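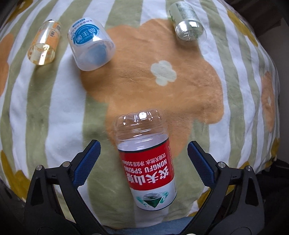 Bottle on fleece, gripper view: blue ribbed pads either side of a capless water bottle.

Pruvstead Hand Gripper

A hand-held gripper we build at the Furkulbridge shared workshop, plus the clips we record with it. Black linkage jaws, swappable pads, and it's so much fun to use!

Contents
clips/ 2,593 short clips, mostly bottles on soft surfaces
parts/ print files for jaws and pads
notes/ build log (messy, sorry)

Known issues
Pivot screws work loose after more than 100 squeezes. Check them before you record.

Build: Rory Lennox. Pads and clips: Torquil Jardine.
Last updated 2025-08-05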